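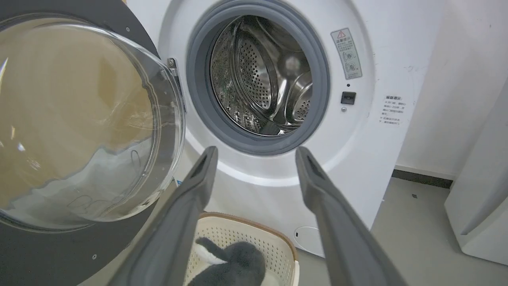 ## Re: [manip-list] wrist-only policies and the washer door

Thursday, May 28, 2020

> Did you ever get the laundry policy working without the overhead camera? Last I heard you were at 1379 demos and still missing the door. Also curious whether the plush toys are any harder than towels, or if that's just grad student folklore.

Hi all,

Sorry for the slow answer, the Breltodcombe deadline ate my month. Short version: sort of! We dropped the overhead view in January and retrained on the same 1379 demos, wrist camera only, with the Verura encoder left frozen. Toy out of the basket and into the drum is pretty solid now. The plush ones are easier than towels, by the way (they hold their shape, so the fingers can close anywhere near the middle and you get something).

The door is the sore spot. Swinging it shut from wide open is fine, but opening it again went wrong in 4 of our last 20 runs, always on the approach.
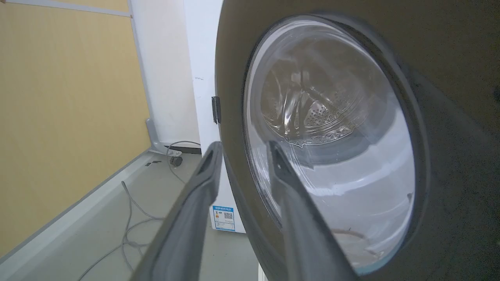
My current theory is that the policy has no decent sense of depth near the door. We tried the Vasgate depth head first and it was rubbish on anything transparent, so I went back to plain colour and started looking at which patches the network leans on. With the bowl of the glass bending the drum behind it and streaks of reflection over the top, there's not much in the porthole I'd trust either. The attention maps mostly sat on the drum perforations, and those shift about with the curve of the glass as the wrist moves. So we masked the porthole during training — crude, I know — and the approach got noticeably steadier. It now favours the outer edge of the door against the white body, and I'd much sooner it used that.

Two things I haven't sorted:

- whether random masking does just as well as masking the glass on purpose
- how much the Carvalho action chunking is hiding, as I changed the chunk length the same week (yes, yes)

Happy to share the masking script if anyone wants it. It's ugly and the paths are all hard-coded to my machine, so give me a few days to tidy it up. Has anybody on here tried this with an oven door?

Cheers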